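Tidano 108 – Escorredor de parede em aço inoxidável

Início > Cozinha > Arrumação de parede > Escorredores

Ref. Tidano 108
Largura: 108 cm
Prateleiras: 3
Material: aço inoxidável escovado, pés e calços em silicone cinzento
Fixação: calha de parede com parafusos e buchas (incluídos)
Acabamentos disponíveis: escovado, preto mate
Garantia: 2 anos

Quem já lavou a loiça de um jantar de família num lava-loiça pequeno sabe o que é andar com um prato na mão à procura de sítio para o pousar. O Tidano 108 sobe a loiça para a parede e devolve a bancada inteira – e que diferença que isso faz! Temos um montado na cozinha da loja desde abril, com uso diário, e gostamos dele cada vez mais.

O Tidano é desenhado pela Ellum, uma oficina pequena que trabalha quase só com aço e que tem uma paciência enorme para os pormenores. A dobra das varetas, por exemplo: são arredondadas na ponta e viradas ligeiramente para dentro, de modo que se tira um prato com a mão molhada sem arranhar os dedos. Parece pouca coisa, mas quem vem de um escorredor de arame barato nota logo no primeiro dia.

Como está organizado

A prateleira de cima é plana e serve para tigelas, tampas e caixas. A do meio leva os pratos na vertical, com um espaçamento suficiente para os pratos de sopa fundos (o modelo anterior falhava aqui, e ainda bem que ouviram as queixas). A de baixo é para copos e chávenas, com uma grelha mais apertada para que os pés dos copos de vinho não caiam entre as varetas.

Por baixo de tudo corre um tabuleiro de recolha de água, com uma inclinação muito leve para a direita. Pode ficar com a saída virada para o lava-loiça, pingando diretamente na cuba, ou tapado com a rolha de silicone que vem na caixa e despejado à mão. Se o seu lava-loiça fica à esquerda, o tabuleiro roda: desencaixa, vira, volta a encaixar. Não precisa de ferramentas.

O cesto dos talheres pendura-se em qualquer uma das varetas da frente. Tem o fundo furado e uma divisória amovível. Nós deixamo-lo do lado mais próximo da torneira, mas há quem o prefira do lado oposto para não apanhar salpicos.

Montagem em azulejo

É a pergunta que mais nos chega: dá para montar sobre azulejo? Dá, e fica lindamente. A calha de parede tem furos alongados, o que permite escolher entre furar no azulejo ou na junta. A nossa preferência vai para o centro do azulejo, com uma broca de ponta de lança, rotação baixa e sem percussão. Um pedaço de fita de pintor no ponto marcado evita que a broca escorregue. Só depois de atravessar o vidrado é que se muda para a broca de parede.

Marque primeiro o furo da esquerda, aparafuse sem apertar, ponha o nível sobre a calha e marque os restantes. Aperte tudo no fim. Se a parede for de tijolo furado, as buchas da caixa servem; em gesso cartonado é preciso comprar buchas próprias e, se possível, apanhar um montante.

Deixe uma folga entre a prateleira de baixo e a torneira. As torneiras de bica alta são as que dão mais surpresas: abra-a, rode-a de um lado ao outro e veja até onde chega antes de furar.

Quanto à altura, experimente com um prato na mão. Encoste-se à bancada, levante o braço até onde é confortável e marque aí a prateleira do meio. É a que vai usar mais vezes.

Parede partilhada com quadros e prateleiras

Muita gente monta o escorredor numa cozinha aberta para a sala, onde a parede já tem outras coisas, e a linha horizontal comprida do Tidano pede alguma atenção à vizinhança. Alinhar a calha com a base de um quadro ou com uma prateleira existente dá um ar arrumado sem esforço. Em azulejo castanho ou cor de barro, o aço escovado ganha um tom quente muito bonito ao fim do dia, e o preto mate conversa bem com molduras finas da mesma cor. Papel e tela não gostam de vapor, por isso guarde distância do lado do fogão.

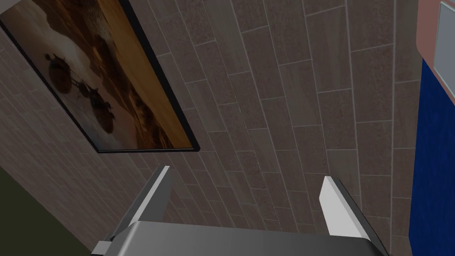 Ryszard Jakubowski escreveu-nos que hesitou muito entre os dois acabamentos, acabou por levar o preto mate e só se arrepende de uma coisa: na zona dele a água é dura e as gotas secas notam-se mais no preto do que notariam no escovado. Passa um pano com vinagre diluído às sextas e diz que fica como novo, mas que teria gostado de ler isso na página antes de encomendar.

Tem toda a razão, e aqui fica. Com água calcária, o escovado disfarça melhor. Com água macia, escolha pelo gosto. O vinagre diluído pode usar-se nos dois, desde que se enxague a seguir; já a lixívia e os esfregões metálicos são de evitar em ambos, e no preto mate o esfregão deixa marca mesmo.

Limpeza do dia a dia

As prateleiras saem da calha com um movimento para cima e para a frente, e cabem no lava-loiça uma de cada vez. O tabuleiro pode ir à máquina. Os calços de silicone também, dentro do cesto dos talheres para não se perderem (perdemos um na primeira semana, estava no filtro).

O sítio que acumula mais sujidade é o encaixe entre o tabuleiro e a prateleira de baixo. Uma escova de dentes velha resolve. Se aparecerem pontinhos cor de ferrugem, quase sempre são partículas de outra coisa, de um tacho ou de uma lata que ficou ali pousada, e saem com uma pasta de bicarbonato e um pano macio, sempre no sentido do escovado.

O que cabe

Na nossa cozinha de loja cabe a loiça de um almoço completo da equipa, mais a frigideira pequena e a tábua do pão. As tábuas vão ao alto, na ponta da prateleira do meio. Os tachos grandes, esses, continuam melhor em cima de um pano na bancada: a prateleira aguenta o peso, mas tapam tudo o que está por baixo e a loiça demora mais a secar.

Se lava sobretudo à máquina e só passa à mão os copos e as facas, provavelmente o Tidano 108 é grande demais para si. Veja antes o Clarnside, que tem 2 prateleiras e ocupa bastante menos parede. Não tem tabuleiro de recolha, por isso tem mesmo de ficar sobre a cuba.

Na caixa

Calha de parede
Prateleira superior plana
Prateleira de pratos
Prateleira de copos
Tabuleiro de recolha com rolha
Cesto de talheres com divisória
Ganchos para canecas
Parafusos e buchas
Calços de silicone
Folha de montagem

Acessórios compatíveis

Suporte para rolo de cozinha Coughlan: encaixa na ponta da calha, à esquerda ou à direita. Muito prático, e o rolo não apanha água.
Suporte para facas Coughlan: em madeira de faia, pendura-se na vareta da frente. Convém tirá-lo de vez em quando para arejar.
Conjunto de ganchos adicionais: iguais aos que vêm na caixa.
Calços de silicone de substituição: cinzento ou preto.

Opiniões de clientes

Sławomir Sowa
Montei sozinho numa manhã, parede de tijolo com azulejo antigo. A parte mais demorada foi decidir a altura. O conselho do prato na mão é bom. O tabuleiro escoa bem, mas no meu caso tive de calçar um pouco a calha porque a parede não é direita.

Teodor Malinowski
Gosto muito, sobretudo da prateleira dos pratos. O cesto dos talheres podia ser mais fundo: as colheres de pau compridas tombam quando tiro as outras. De resto, sólido e silencioso, não abana nada.

Mieczysław Czerwiński
Tinha receio de que ficasse pesado na parede, a cozinha é estreita. Afinal vê-se o azulejo todo através das varetas. A minha mulher pediu logo os ganchos adicionais.

Perguntas frequentes

Posso cortar a calha para encurtar o escorredor?
Não. As prateleiras têm largura fixa e a calha precisa dos apoios das duas pontas.

Serve para montar dentro de um armário?
Sim, se o armário tiver largura interior suficiente e o fundo for resistente. Nesse caso use o tabuleiro tapado, deixe a porta aberta enquanto a loiça seca e aparafuse ao fundo com parafusos para madeira, que não estão incluídos.

As prateleiras podem trocar de ordem?
Podem, os encaixes são todos iguais. Há quem ponha os copos em cima. Só o tabuleiro é que tem de ficar em baixo.

Vendem peças soltas?
Vendemos todas. Escreva-nos com a referência e o acabamento, e se tiver uma fotografia da peça, melhor ainda.

O aço é todo igual?
A calha e as varetas são do mesmo aço, 100% inoxidável. Os parafusos também.

Entrega e levantamento

Segue numa caixa comprida e estreita, que passa bem em escadas apertadas. Se preferir levantar na loja, avise de véspera para a trazermos do armazém. E peça para ver o que temos montado na cozinha, com todo o gosto mostramos como se tiram as prateleiras. À sexta costumamos ter café feito!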